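Packing bench notebook, Bodnár room
July 29, 2019

Third round on the red gift boxes, and the first one where I went home happy. Writing this up while the order of things is still in my head. Etelka Kiss has the May notes in the other book (the green one, with the tape on the spine), so look there for the string and sticker trials. None of that is repeated below.

Where we left off: the cloth kept riding up. You fold it nicely, lay it in, close the inner flaps, close the lid, and by the time somebody opens the box the cloth has climbed into one corner and the packets have slid underneath it. Etelka carried a packed box around in her bike bag for an afternoon and came back with what she called a nest. It did look like a nest. Everything was still in there but you wouldn't have wanted to give it to your aunt.

Today's question was the fold, and whether the cloth should go in first or last.

Cloths on the bench

Plain gray, two of the blue stripe, the orange floral, and an old dish towel from the drawer as the thing to be rude to. The gray is stiff and behaves beautifully, which tells you very little, since it would stay put if you threw it in from the doorway. The stripe is slippery. I like the orange floral best of the lot, white and yellow flowers with green centers, and it is the one Nollomthorpe wants in the boxes if they go ahead. It looks terrific next to the red. I'd been worried it would be too much, orange on red, but no, it's cheerful and a little bit loud and I wouldn't change it.

Pressed everything first, low iron. Note for next time: press AFTER lunch, right before folding. The stripe had picked up creases again just from sitting in the pile.

Fold A, quarters

Corner to corner, then again, smooth from the middle outward. Fast, and anyone can do it. In the box it makes a thick lump at the folded corner and a thin floppy edge opposite, so the packets tip toward the thin side. Shook the box by hand, same as before (side to side, then end to end, then one turn over). Opened it. Nest. The gray survived, the stripe did not, the dish towel had more or less left the building.

Fold B, thirds and thirds again

Like a letter, then like a letter the other way. I had high hopes! It gives a neat flat pad with both raw edges hidden, and it shows a good square of the print on top, which on the floral means you get whole flowers instead of bits of petal. Shook it. The pad stayed square but slid as one piece, so there was a gap down one side and a packet standing on end in the gap. Better. Still not something to ship.

Fold C, the gather

This is Etelka's and she deserves the credit for it. You don't fold the cloth down to size at all. Lay it out flat, pinch it up near the middle, lift, and let the sides fall. Then turn the pinch under and lower the whole thing into the box so the bunched part sits at the bottom like a cushion and the loose cloth comes up the sides. Packets go in the hollow. Then the free corners get laid over the top, one at a time, no tucking.

It sounds sloppy. It looks wonderful. The cloth presses against the walls of the box all the way around, so it has nowhere to ride up to, and when you open the flaps the first thing you see is print. I shook that one harder than the others out of pure disbelief and the packets were still sitting where I'd put them.

Things I learned about the gather by doing it badly:

Pinch too close to the edge and one side comes up short. There is a sweet spot just off center, toward the side with the care label, and that also hides the label under the packets.

Don't twist. The first few times I gave it a half twist without thinking, the way you do with a tea bag, and the twist slowly undoes itself and pushes everything up. A plain pinch stays down.

Take a real pinch. A little nip of cloth opens out again as soon as you lift, and you get a flat sheet hanging off your fingers. Take enough that you can feel the layers stacked.

Let it hang a second before lowering. The folds find their own places. If you hurry, one of them lands across the mouth of the box and you have to fish it out.

It works with one hand if the cloth is laid out flat to begin with. I tried this with my left only, since I always end up holding a flap open with the right, and it was fine after a few goes.

The bag of packets

Changed this too, which I know muddies the comparison, but I couldn't leave it alone. Before, the packets went in loose. Today they went in a clear bag first. It makes such a difference to the person packing! You pick up one thing instead of chasing several, you can see at a glance whether it's the right set, and it stands up against the wall of the box while you get the cloth ready. The downside is the crackle, and the way a clear bag catches the light and pulls the eye off the cloth. With the gather it ends up mostly covered, so I think we can live with it. Irnemeo has a paper version with a window. Asked them for a handful to try.

White fabric bag: still undecided. The idea was box inside bag, for carrying. It wrinkles if you look at it. I had it on the table the whole time and it never once looked like something you'd hand to a person. Maybe it wants pressing, maybe it wants a heavier weave. Etelka says it wants a ribbon. Parking it.

Table

We've stopped packing on the bare bench, and I'm glad. The green and white check is down now, the one with the rabbits and LUCKY on it, and apart from making me smile every time I walk in, it does two useful things. The cloth doesn't skate away from you when you smooth it. And the checks are a ruler! Once you know how many squares wide a cloth should be, you can lay it out straight without measuring anything. I had been marking the bench with pencil like a fool.

One complaint: a patterned cloth on a patterned table is hard on the eyes by late afternoon. With the floral it's fine, orange on pale green is easy to find. With the stripe I lost the edge more than once. A plain tray to lay the stripe on would fix that. There's one in the Sturnelitz cupboard if it hasn't wandered.

The backdrop is staying up as well. I know some of you find it silly to have a printed room behind a packing table (the red chair, the lamp, all those plants), but I like working in front of it, and the red picks up the red of the boxes so well that I can judge how a packed box will look in somebody's home without carrying it anywhere. Teal curtain pulled back to the side. Please leave it there, it swings into the cloth pile otherwise.
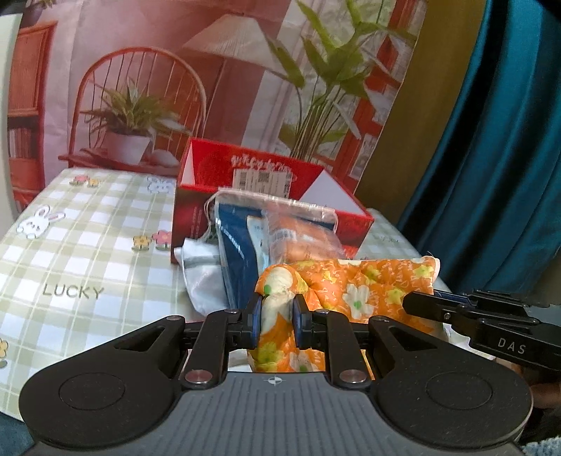

Orange floral, pinched up for the gather. Red box open behind, packets in their clear bag.

I want everyone to look at how the cloth bunches at the pinch and spreads out below. When it has that shape you're good. If it hangs in one stiff fold, set it down and pinch again.

Box notes

White inner flaps: fold them all the way out before the cloth goes in. Half open, they snag. I'd also like to run the cloth over the flaps on the long sides and close it under them, a sort of collar. Tried it once at the end of the day and it held nicely, but the lid sat a hair proud. Could be that I was tired. Try again with a fresh box.

The barcode label is on the front panel, and I keep wanting to turn the box around so it doesn't show when you open it. Then the script lettering along the top edge faces away from you, which is a shame, it's a pretty bit of lettering. Could the label go underneath? Question for Nollomthorpe. I'd guess their scanner people have an opinion.

The lid corners got soft on the box I've been shaking all day. Fair enough. It's had a hard life. Start the next round with a new one and keep the old one for practice only, I've written PRACTICE inside the bottom.

Numbers, such as they are

Nollomthorpe's order, if it comes, is 3,507 boxes. Let that sink in and then think about fold B, with its two passes and its smoothing. I timed myself on the gather at the end, cloth flat on the table to lid closed, and my best clean run was 18 seconds. Fold B never got near that. I didn't time fold A, there's no point in being quick at making nests.

I should say that was a run where everything was laid out ready for me. Flattening the cloth is the slow part now. If they came to us rolled, you could unroll one straight onto the checks and go. Asking Irnemeo about that too, same email.

To do

Fresh box, floral only, gather only, and Etelka takes it on the bike again. That's the test I trust.

Collar idea, second try.

Stripe on the plain tray.

Look at the care label. It's sewn on so it sticks out past the hem, and on two of the cloths it poked up through the gather like a little flag. Folding it under works but it's one more thing to remember.

Ribbon for the white bag. Fine, Etelka, we'll try the ribbon.

Iron is off, I went back and checked. Cloths are on the upper shelf, floral on top, and the packed gather box is on the windowsill with the lid taped. Leave it shut until morning, please, I want to see whether the cloth creeps up overnight on its own.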